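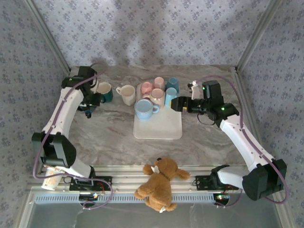
Six mugs on the tray, and the white one and the dark teal one still looking for a home.

How do you store mugs on a tray without chipping them?

Posted by birville_brewer

Hi all, hoping someone has sorted this out before me. We've got a tea corner on a grey marble-patterned tabletop and I've been trying to keep the mugs together on one white tray so they can be lifted off in one go when the top needs a wipe. Six fit. The trouble is I own more than six, and every time I squeeze another one on, the handles knock and I'm scared of chips (I've already lost a lovely one from Triantafyllou's closing down sale, still cranky about it).

The colours are all over the place too, pinks and blues mostly, plus a beigey pink one with a cream inside that I'd save in a fire. The big light blue one is a pain because its handle pokes out to the side and takes up the space of a second mug.

So, do I get a bigger tray? Stack them? Hang them? The cupboard above is full of plates and I can't drill into the wall because we rent. I'd like to spend under $30 if I can. Any ideas welcome!

Posted by kettleson

I had this exact setup for years in a share house and I'd say leave the tray alone and work on the handles. Turn every one of them the same way, on a diagonal, pointing to the back right corner or whichever corner suits you. Each handle tucks into the gap beside the next mug and you get a surprising amount of room back. Big mugs go in the corners, little ones in the middle. If you put a fat one in the middle you've had it.

For the knocking, cut a piece of that rubbery non-slip drawer liner to fit the bottom of the tray. Mine came off a roll from Bremar, cost me next to nothing and I've still got half of it under the sink. It stops everything sliding when you carry it, which I reckon is where most chips happen, not when they're sitting there minding their own business. Rinse it now and then because tea drips get under it and go sticky.

Wouldn't stack them. I stacked mine two high for a while and they looked great until one got stuck inside another, and I had to stand there running warm water over the outside one and pouring cold in the top one. Got them apart in the end, but I was sweating.

Oh, and weigh the full tray before you go bigger! My mugs are close to 400 grams each, so a big tray full of them is no fun to lift with one hand while you wipe with the other.

Posted by draton_doug

just own less mugs. we cut down to 2 each and the washing up halved

Posted by plumjam

Doug's a bit harsh but he's got a point, lol. I keep six out and rotate the rest with the seasons. The spares live in a shoebox in the linen cupboard with an old tea towel stuffed between them.

If you really want them all on show, look for a freestanding mug tree, no drilling. Check how wide the base is first, because mine was skinny and tipped over whenever I took two mugs off the same side. Ended up swapping it for one with a 26 cm base and it hasn't budged. Load it evenly and keep the heavy ones on the bottom arms. The big light blue one might have to stay on the tray, some chunky handles won't go over the pegs at all, so take it to the shop with you and try it. I did and got a few funny looks, but I went home with the right one.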